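The Wollau Course

Task four was the cake. Marina Athanasiadis had written the rules herself in July, and she had made task four worth 400 points because she did not expect any team to finish it.

The Wollau course was scored on paper. A round object moved to its target earned 200. A wedge earned 400. A dropped object earned zero and stopped the clock, and a reset cost the team its place in the queue.

Khanyisile Mkhize's team had entered as Coltano, after the bus stop outside the lab. They ran two arms and a controller build numbered 1539. Builds before it had closed too fast on anything with a slope, and the part had squeezed upward out of the fingers like a pip.

"What did you change?" Marina asked.

"Closing speed. Then the approach angle. Then I put the closing speed back."

"So the approach angle."

"Both, I think. I didn't test them separately."

Marina wrote this down. It would lose them marks in the report, and she said so. Khanyisile nodded and went on reading the motor currents off the log.

The difficulty with a wedge is that two flat fingers need two parallel faces, and a wedge offers them only at the top and bottom. Gripped by the sides it tends to slide toward its wide end. The team from Margaritis had solved this by pushing the cake across the table with a closed gripper. The rules did not forbid it. Marina had spent an evening rereading them to be sure.

Khanyisile had her own plan: take the wedge low, near the point, and let the slant of the fingers follow the slant of the sides. The Clonasar simulator gave this a poor score. She had stopped consulting the simulator in the second week.

"Apple and cake," Marina said. "Either order. Call it when you start."

"Starting."

The left arm held its position. The right arm went out over the tray. Marina put her pencil to the score sheet, on the line for task four, and did not write anything yet.
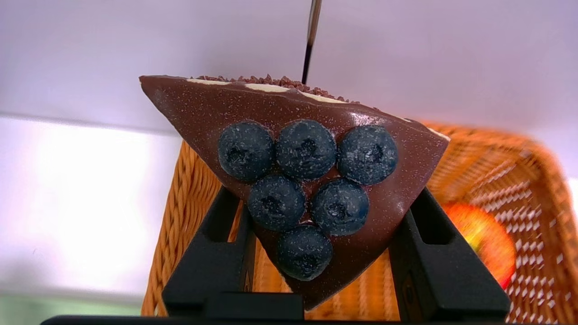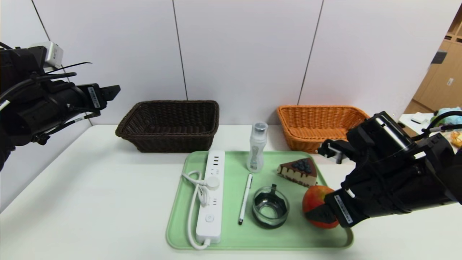
Coltano's run, build 1539: the cake in the gripper (first) and the apple (second).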